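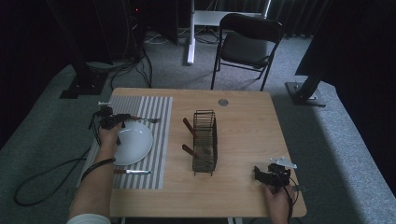 porchlight70 wrote:
I'm going to be the grump here and say the rack belongs in the kitchen, by the sink. I love a wooden handle as much as anyone, but flatware standing up in the middle of the table always makes me feel like I'm in a cafeteria line. A drawer with a liner, and you only take out what you need. That's how my mother did it and how I still do it, even with a crowd.

marmaladetoast wrote:
Oh, I'm sorry, porchlight, but I have to stick up for the rack! We had thirteen people here in March for a birthday and the rack in the middle of the table saved me. Folks just reached for a second fork when the pie came out and nobody had to climb over anybody. And with wood handles the open wire is a real plus, because the air gets all the way around them. Mine used to live in a ceramic crock and the ends of the handles turned gray and fuzzy from sitting in whatever had dripped to the bottom.

saltbox_lane (original poster) wrote:
You two are both giving me things to think about, thank you. To catch up anyone who's new to the thread: I'm trying to settle on an everyday table that doesn't take half an hour to set – plain white plates, striped placemats, and the wood-handled flatware I finally bought after looking at it for two winters. The set is the Skastness one from Durmont, and I went back and forth between that and the Rojanasak set, which has thinner handles and felt a little light in my hand. What sold me was the squared-off end. It's chunky in a nice way, and there are two rivets holding everything together, which is how my grandmother's old steak knives were made, and those outlived her.

My trouble is looking after it all. The leaflet says hand wash only, and I believe it, but I have a houseful who put everything in the dishwasher without a second look. And I'd love to know what people wipe these woven mats with. Crumbs get down in the weave and I've been shaking them off the back step like a rug. 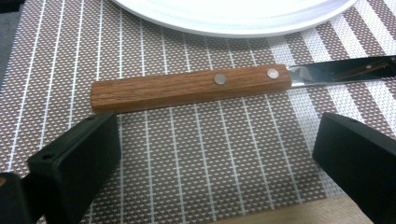 Re: Hand washing and the dishwasher question
Posted by kettleandcloth, December 27, 2020

Hand wash, please, please, please. I ran a wood-handled set through the dishwasher for one summer (I was tired, I had a new job, I'm not proud of it) and the wood dried out and shrank back until I could feel the rivets standing up under my thumb. Wash them in warm soapy water, dry them right away with a towel, and every couple of months rub in a little food-grade mineral oil. Leave it overnight and wipe off the extra in the morning. It's kind of a pleasant job if you put the radio on.

For the mats, a soft nail brush and dish soap in the bathtub. Brush along the stripes, rinse, and lay them flat on a towel. Don't roll them up damp! I did that with a Kukisico set and they never did lie flat again.

porchlight70 wrote:
I'll agree on the oil. I don't agree on the bathtub, that sounds like a lot of bending over. A damp cloth after every meal and you won't need the brush.

marmaladetoast wrote:
A damp cloth doesn't get rice out of a weave, I can promise you that. I have seven grandchildren and I have tried.

saltbox_lane wrote:
Rice is exactly what's in mine. Brush it is, and I'll pick up some oil when I go into town. The rack is staying on the table for now, porchlight, but I'll try the drawer for a week or two and report back.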